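Workshop > Notebooks > Glaze tests

We use cookies to remember your settings. By carrying on you agree to this. Accept | Manage

2019-01-22

Right, back on the celadon after far too long a gap! Kiln came down overnight and I couldn't wait, so I cracked the lid at 100 degrees with my coat still on and had the tiles out before the kettle boiled. (Don't tell Dilruba, she has views on lid-cracking.)

Batch 107 is the one with the Trorstead ash swapped in for half the whiting. I'd sieved it twice and it still went on lumpy – more like porridge than cream – so I let it down with a splash more water and dipped for a slow count of three. On the white stoneware it's come out a lovely soft grey-green, pooling nicely in the stamped lines. On the Brutberg clay it's a murky olive and there's crawling at the rim of every tile. Same bucket, same shelf! I think the Brutberg body is just too thirsty after bisque, and I ought to sponge the tiles before dipping. Will try that next.

Tahsin reckons the crawling is dust. He may be right, I did leave the bisque uncovered over the weekend with the sanding going on next door. So that's two things to change and I've promised myself to change them one at a time, for once. 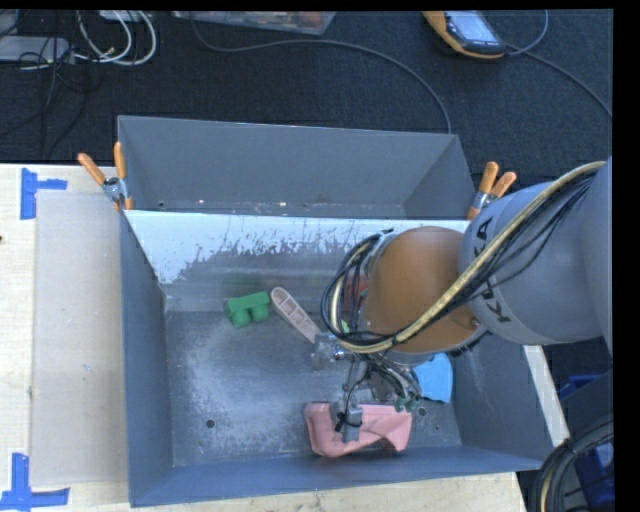 How long should the ash soak before sieving? Two days in plenty of water, stirred morning and evening, then pour off the top and fill up again. Gloves on, it's caustic stuff and my knuckles are still sore from batch 104.

Spent the afternoon on the notes for Jiang, who wants a recipe that works at cone 6 and won't hear of going hotter. I've put down 40 feldspar as the starting point and will juggle the silica and the frit against it. The first line blend will be five tiles, then split whichever gap looks promising. The old Guneck frit is nearly gone and the new sack melts a bit earlier, or it did on the button test – so anything in this book from before Christmas needs a pinch of salt.

Also the pyrometer is reading low again. The cones say one thing and the box says another, and I trust the cones. Dilruba has a spare thermocouple somewhere and will dig it out.

To do: sponge test on Brutberg, cover the bisque (!), label the buckets on the side and not the lid, order more cones before the March firing.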